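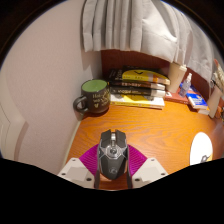 Ribbed pads round the sides of the mouse, buttons pointing away from you.

How to record a decent mouse pick for the desk reset job

I clean and reset desks at Bullon, and since February part of my shift has been teaching the Ruvow machine how to do the fiddly bits. You hold a gripper in your hand, do the job with it, and the recordings go off to be learned from. Several of you have asked me to write down how I do the mouse, as it's the thing most people get sent back to redo. So this is my way of doing it. If your floor lead tells you something different, go with your floor lead!

What you need

The hand-held gripper, charged. The Utov app open on your work phone and signed in as you (please don't use whoever was signed in before, it muddles the hours). A mouse, and something flat to put it on. A proper desk with proper clutter on it - mugs, books, flowers, whatever the person keeps there. Leave all that where it is. The first week I tidied everything away before I started, very proud of myself, and my whole batch came back. Real desks are what the machine is going to meet.

Before you press record

Check the lens for fingerprints and give it a wipe with the dry cloth, never the spray. Open and close the fingers a couple of times and watch the ridged magenta pads. If one is peeling or twisted, swap the gripper for another and put a note on it. Stand square to the desk with your feet comfortable. You'll be there longer than you think.

The pick

1. Start with the fingers open and well clear of the mouse. Wait for the beep from the app.

2. Come in from the palm end, with the mouse buttons pointing to the back of the desk. Keep it slow. I say "slow as treacle" in my head, which sounds daft but it does set a pace.

3. Bring one finger down each side and stop when you've got a gap on both sides. Have a look at the second picture further down for the sort of spacing I mean. If one pad is nearly touching and the other has loads of room, shuffle your wrist across before you close.

4. Squeeze gently until the pads take the shape of the mouse. Angular ones like the one I've been using need the pads low on the body. Too far forward and you'll press a button, too far back and it pivots on you.

5. Hold still for a breath, then lift. Straight up first, then across.

Putting it down 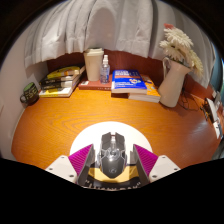

Fingers open, mouse on the round mat, a narrow space on each side.

Lower until you feel it land, and only then open. People tend to let go a touch early (me included, I was dreadful for it), and you get a little drop that spoils the clip. Open the fingers evenly, count to two, then draw straight back towards yourself. Don't lift up and over, or a pad can catch the shell on the way.

Pick a different spot for the next go, and turn the mouse a bit as well. A hundred identical picks are worth much less than a mixed bag.

If it goes wrong

Knocked a book, dropped the mouse, sneezed? Carry on to a sensible stopping point, end the clip and mark it "redo" in Utov. Don't delete it. Our team has sent in 1336 clips so far and 1160 were accepted, and the rejected ones still count as time worked. I did ask about that and got it in writing, and I'd suggest you keep a copy too.

If your wrist aches, swap hands or swap jobs. The rule on our floor is no more than 65 minutes of recording at a stretch, then back on ordinary rounds. I set an alarm as I lose track completely.

What it's changed for us

I was pretty grumpy when this came in, I'll admit. You hear "machine that resets desks" and you reset desks for a living, so you do the sums. Up to now what's changed is the shape of the shift more than the amount of it. There's less rushing at six in the morning, more standing still and concentrating, and a fair bit more looking at a phone. Some of us like that and some really don't. The old hands on the Golestani contract asked to stay on normal cleaning and that was agreed.

The bit I didn't expect is being asked things. How do you know which way round a mouse goes? What do you do when there's no room? I'd never put any of it into words before, and now there's a page in the handbook with my wording on it (treacle and all). What we still haven't had is a straight answer on what happens to hours once Ruvow is running overnight. It's on the list for the next staff meeting, so if you've got a question to add, put it on the sheet by the lockers.

Keyboards are next, and I'll write those up once I've stopped dropping them.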